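Subject: Re: [smallholders] Kekier scheme booklet - anyone read it yet?

Quick one before I have to run, will do a proper reply tonight if I get time.

On 4 May or thereabouts someone wrote:
> Got the Kekier booklet in the mail. Is it worth reading or do I just
> tick the cash box? I hold a small parcel from the Nonport demerger and
> never did anything with it. Also does anybody understand the part
> about the Bronilov debt? Seems to me Visser is getting the whole thing
> cheap but the directors all say vote yes.
> Also what happens if I do nothing.

OK so. The booklet is 588 pages and most of it is the expert report plus the full deed, you can skip the deed. Read the chairman's letter, the part on the two choices, the tax section and the summary of the expert report. An hour tops. Don't bother with the glossy bit at the front.

Cash is 80 cents a share. The other choice is Visser scrip, and there's a cap on that, so if too many people ask for it you get scaled back and the rest comes as cash anyway. Page with the scale back example is well hidden, look after the tax section not before it.

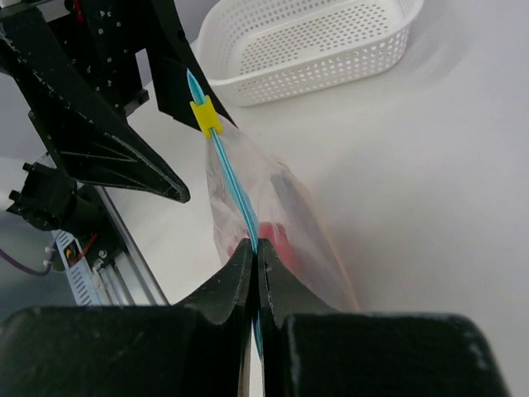
If you do nothing and the vote gets up you get the cash by default. You're not stuck holding Kekier, they take the lot. Same if you vote no and lose. People on here keep mixing up voting and electing, they're seperate forms. One goes to the registry, the other is the proxy. Different cut-off times too, the proxy one is earlier.

Bronilov debt. As I read it, Kekier guaranteed part of Bronilov's loan back when both were still under Nonport, and when Nonport split them out the guarantee came along for the ride. Never called. But the lender has to agree to the change of control and as of the booklet they hadn't. That's condition 2 and it can't be waived by Visser alone.

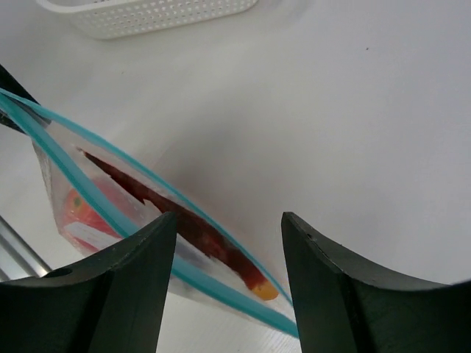 Where I do agree with you is the price. Kekier has a fair bit of cash on the balance sheet and the expert gives it hardly any weight because of the guarantee. Bit like money in that clear zipper bag with the teal seal, you can see it fine from the outside but it stays in there till the lender says so. My view is that once the guarantee goes, the cash is worth full face value to whoever owns the company, and that'll be Visser and not us. The expert sort of admits this in a footnote. Would of liked to see a special dividend with franking attached, there are credits sitting there doing nothing.

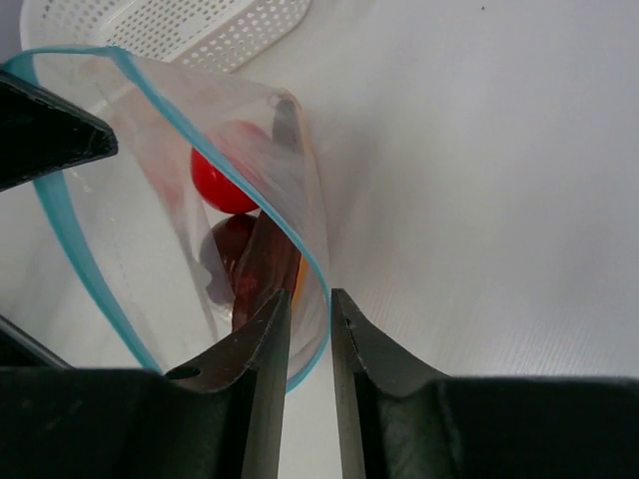 Clear zip bag with a light blue seal, mouth open, red round thing inside

On the directors, they all say yes "in the absence of a superior proposal", standard wording, means very little. They do have options that vest if it goes through, it's disclosed, just small print. Nonport still holds 327 million shares and has said it will vote in favour. They can vote in the same class as the rest of us, I checked.

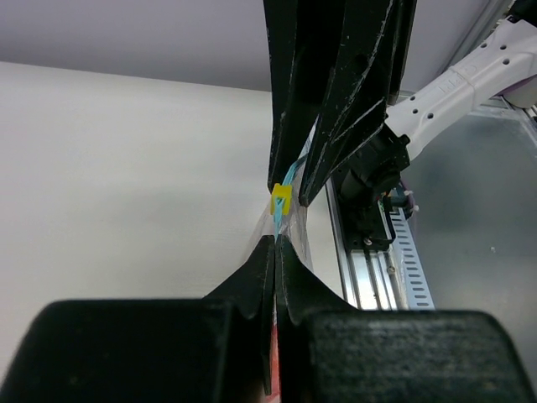
So the no side would need a big turnout from small holders and I can't see it. There's the headcount test as well as the value one though, so small parcels do count for something. Vote either way.

What I'm doing: voting no, electing cash. Not advice, I've got a low cost base and no wish to own Visser at this price, your numbers will differ. Demerger holders need the cost base split from the old Nonport letter, if you've lost it the registry will send another but allow a few weeks.

If anyone's rung the shareholder line about the lender consent can you post what they said? I was on hold at lunch and gave up.

Cheers, got to go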